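Posting parcels without the panic

August 23, 2022

Several readers wrote in after the May issue to ask about sending presents by post, mostly for birthdays and new babies where the family lives too far away for a visit. We have put together the advice we give to people who come to the wrapping evenings at Cendell, with a few additions from our own mistakes.

Start with the outer box. It is tempting to wrap the present first and then hunt for something to put it in, but you will end up with a box that is either too tight or far too big. Choose one that leaves a gap of 4 cm on every side. Supermarket boxes are fine if the corners are still sharp. If they have gone soft, put them in the recycling and find another. We have used the plain brown ones from Bevberg for the last couple of years and they hold up well, although the largest size needs extra tape along the bottom seam.

Paper is the next question. Shiny foil paper looks lovely on a table and poor after a journey, as it scuffs along every fold. A thicker matt paper travels better, and so does fabric. A cotton square or a tea towel tied at the top makes a good wrapping and becomes part of the present. Leave off big bows. A flat ribbon, crossed once and tied in a low knot, will arrive looking much as it did when you sent it. If you really want a bow, put it in an envelope on top and ask whoever is at the other end to add it.

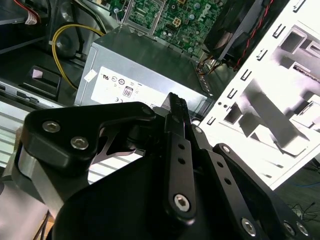

For padding, save tissue and the crumpled brown paper that comes with online orders. Shredded paper is pretty but it gets everywhere, and parents of small children will not thank you. Put a layer in the bottom, then the heaviest present, then fill the sides before adding anything lighter. When the box is closed, give it a gentle shake. If you can hear something moving, open it and add more.

Jars and bottles need separate care. Put each one in its own sealed plastic bag before you wrap it. We learned this with a jar of damson chutney and a hand-knitted cardigan — the cardigan was eventually saved, but it took 2 washes and a long soak. Chocolate is best left until the weather cools down. Home-made biscuits do well in a tin with greaseproof paper between the layers, and shortbread travels better than anything with icing.

Write the address on the parcel itself as well as on the label, and put a slip of paper inside with both addresses on it. Labels do come off. Put your card inside too, on top of everything else, and if there are presents for more than one person mark each with a name. It sounds obvious, but one family we know spent an afternoon working out which of 11 small parcels belonged to which cousin.

If you are sending abroad, leave yourself plenty of time and check what is allowed before you buy. The rules on food, perfume and anything with a battery differ from country to country. You will also need to list the contents on the customs form, so if the present is meant to be a surprise, warn the person who usually opens the door.

On cost, the cheapest saving is usually in the size of the box. Weigh and measure it at home with kitchen scales and a tape measure, then compare prices before you set out. Two small parcels can sometimes work out cheaper than one large one, though they may arrive on different days.

Gashaw in the arcade now has gift tags in plain card, sold loose, and Skirnel still has paper tape in the wider width. It sticks well to cardboard and can go in the recycling with the box. Both shops will keep things behind the counter if you ring first.

Next month we will look at wrapping awkward shapes, including umbrellas, footballs and plants in pots.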